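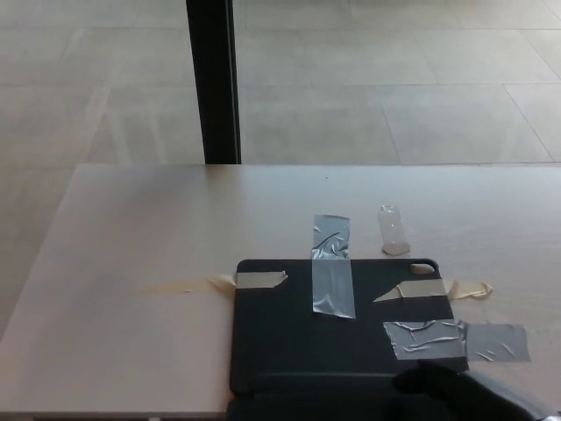
Kozan perception stack, gallery page

Put together in a hurry on Friday by Gemechu Tefera. Latifa Bouzid did the planner side, ask her about that bit. More text than pictures for now, the Nestcombe set goes up once I've sorted the names out.

What we're working on: segmentation and grasp planning for flat things on flat tables. Tape, labels, thin covers. Depth is next to useless at that height so nearly all of it comes off the colour stream.

Table, black pad, tape. Silver duct tape, beige masking tape, one small clear bit above the pad. Silver is the pain. Every crease throws a highlight and the mask splits into islands. Old threshold was 255, so only fully blown pixels got thrown out, far too kind. Now we merge islands first and threshold after.

Masking tape is easy on the black, edges come out crisp, the diagonal cuts especially. Same tape on the pale wood, much worse. The strip on the left fades out across the tabletop and the mask sort of gives up with it. Haven't got a fix. Tried a local contrast pass, it picked up wood grain insted.

Clear tape: currently filed as "unknown, do not touch". Fine by me.

Curled end on the right hand strip is what the planner ought to like. Lifted edge, something to pinch. Latifa's scorer now ranks free ends over flat ones, and drops any approach that crosses the pad. Config is in the Nurnance repo, branch is called peel-order. Please don't rename it again.

Tooling: the replay viewer finally shows masks and planned approach side by side. Steps 2 frames at a time, sorry, will fix. Colours are per class, grey for unknown. If it hangs on load, clear the cache and try agian, that's all I do.

Still to do
Gripper self-mask, it bleeds into the pad when both are dark
Floor grout lines read as table edges, crop them out
Move the 8 class labels into one file
Worville calibration, waiting on the new mount

Last updated 2024-10-18. Comments to Gemechu, planner moans to Latifa.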